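Automation & Handling | Workshop Practice

Keeping a two-handed cell in trim

The bench cell at Drekcombe has two arms, two black multi-fingered hands and a table covered in green cloth. Most of the attention it gets in a working week goes to the hands and to the cable that feeds them. The arms need little beyond a wipe and a torque check.

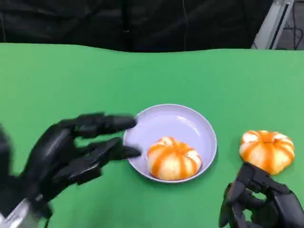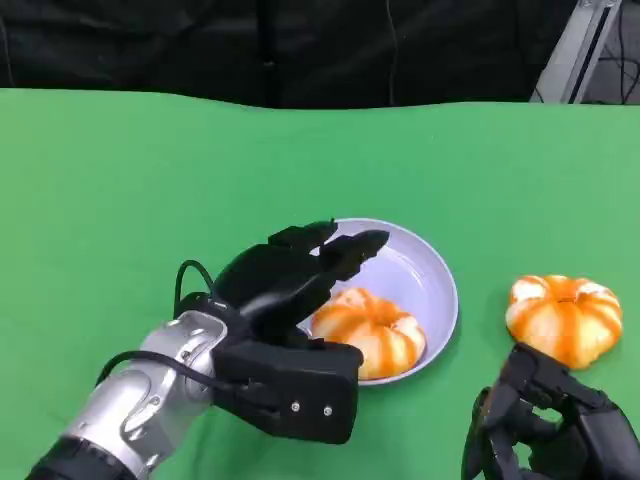

Both hands at the green table, with one striped, ribbed piece in the dish and a second on the cloth.

The day starts with the cloth. It is pulled square to the front of the table and brushed from the back edge forward. Small waves along the back are left alone. A fold in the reach area is not, as a fingertip coming in low will catch it and drag the dish along.

Next is the dish position. The cell's software, Pitkänen, stores a taught point at the rim for each hand, and the dish is set down by eye and then checked against that point at slow speed. If a fingertip touches the rim before the commanded stop, the point is taught again. Moving the dish to suit the program is quicker, but the error comes back at the next startup.

Finger service falls due every 3,000 closing cycles. The hand is opened fully, powered down and left for 10 minutes before any cover comes off. Each joint is then moved by hand through its range. A stiff joint gets one drop of Flostato light oil at the pin and is worked until it moves freely. Excess oil is wiped off at once - it picks up lint from the cloth and the joint ends up worse than before.

Cable wear is the more common fault. The run along the arm has to keep a loose loop at the wrist. Tied too tight, it pulls at the connector when the hand turns in; too loose, it hangs over the work. On the present set the left wrist cable failed after 127 hours, with a break inside the jacket just behind the plug. Its replacement was tied one clip farther back and has now logged 763 hours.

A failed cable rarely goes all at once. The usual first sign is one finger arriving late, and then only with the wrist turned. Pultavia, which built the cell, advises swapping the cable at that stage and keeping the old one for continuity testing. The swap takes one person less than an hour, including a fresh zero on every finger and a slow run to the dish and back.

Screws on the back of the hand are checked on Tuesday with a hand driver. Power drivers are kept away from the bench.

This site uses cookies to remember your reading preferences. Accept | Manage settings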